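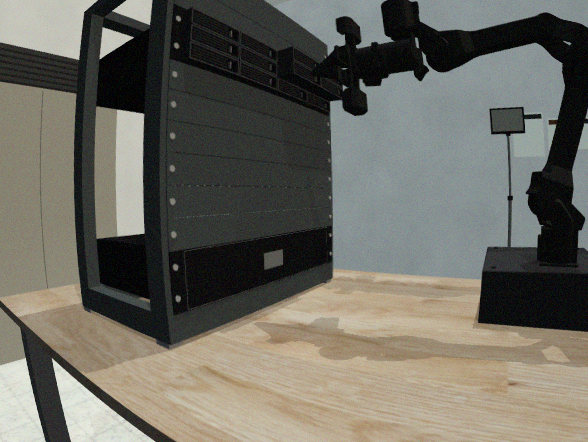 4. Connecting the Trindex logger to the inverter

2 Feb 2025
By Nazmiye Duman

Search this guide Go

Before you start: array breaker OFF, battery breaker OFF. Wait 6 minutes. The DC side holds a charge after the display goes dark.

1. Open the lower cover on the inverter. Two screws. Don't pull the cover down hard, the ground strap is short.

2. Feed the data cable through the left gland. Keep it away from the AC conductors, crossing at a right angle is fine.

3. Strip roughly 14 mm off each wire. A to A, B to B, shield to ground at the inverter end only.

4. Tighten the gland by hand. Then a quarter turn with a wrench.

CAUTION: Do not land the shield at both ends. You'll get bad readings and maybe a dead port.

5. Cover back on. Battery breaker first, then array.

6. Logger light should go from amber to steady green. Still amber? Swap A and B, breakers off again before you touch anything.

7. In the menu go to Site > Devices > Add. Pick the inverter model form the list. Set address to 2 unless the installer changed it.

Note: older Stilter inverters don't show up in the list. Choose Generic and enter the adress by hand.

8. Check that the kW figure matches the inverter display. Small lag is normal.

Export limits are set in section 5. Leave them alone for now.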